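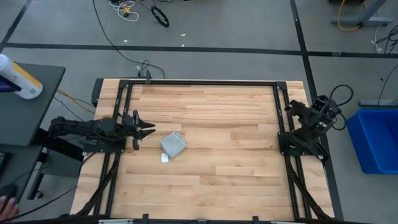
4.3 Checking the grippers before a run

1. Park the right arm in its folded rest pose. Leave the left arm extended over the tabletop.
2. Lay the folded cloth flat in front of the left gripper, clear of both fingers.
3. Open the fingers fully and enter offset 306 on the Rollance panel.
4. Close at 30 percent speed. Both fingers must meet the cloth together. If one leads, repeat step 3 – do not bend the fingers by hand.
5. Repeat for the right arm.

Note: Retighten the base plate screws every 2 weeks.

CAUTION: Keep hands outside the black rails while either arm is powered. Fault 79 means a cable is pulling on a joint.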